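3.2 Laundering practices and garment life

Households in the Sithole district were asked to keep a record of how often each cotton knit garment was worn, washed and set aside. Of the 200 diaries issued, 18 were returned blank and were excluded from the analysis. Nkuna and Matlala found that colour loss was the most common reason given for retiring a garment, ahead of seam failure and shrinkage. Our respondents ranked these causes in the same order.

Tops were sorted at home by colour and fibre before each wash, and were laid flat for grading on a seven-point fading scale.
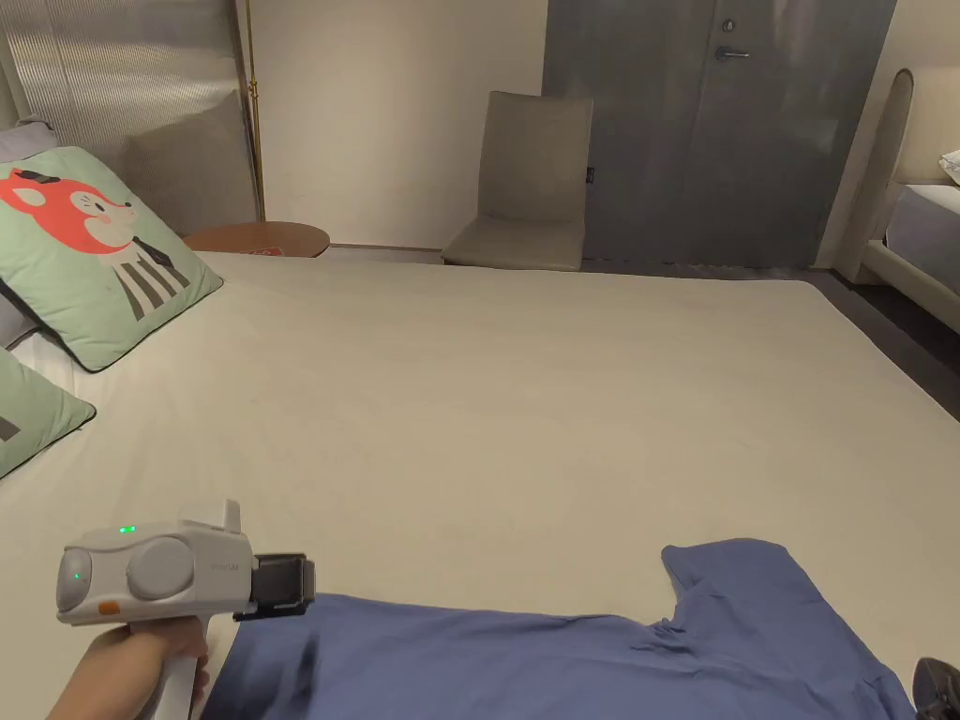
Figure 2. Blue knit top spread on a bed.

Grades were entered by the householder and checked by a second reader. Where the two differed, the lower grade was kept. Line drying in full sun was linked to lower grades in darker garments.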